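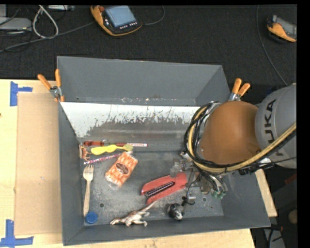
Small stuff keeps sinking to the bottom of a big metal bin, how do you sort it??

Posted by Rhiannon Humphreys

Big gray metal bin, sloping walls, sits on a wood table. Everything odd gets tossed in. Toy dinosaur, packets, red plastic thing, whatever. When it's nearly empty the flat packets are the worst — can't get a fingernail under them. And when its full you can't find anything. Dividers? Smaller bins? Don't want to spend more than $50.

Iolo Owen

Had the same problem. Put a liner on the bottom, thin foam or that bumpy shelf stuff. Packets don't lie so flat and you can grab a corner. Cut it a bit small or it rides up the slope. Skip dividers, they never stand right against slanted walls, I tried two kinds and both fell over teh first week.

Also sort by shape before it goes in. Flat things in a shoebox, lumpy things in the bin. Figures with long tails or legs go in last, they hook on everything.

Runitz

just get a smaller bin

Laitinen

Iolo's liner works but check it for grit, ours got gross. I'd tip the whole lot out on a towel once a month and toss what you don't need. Did ours in September, half of it was trash. Spent nothing — well, a towel.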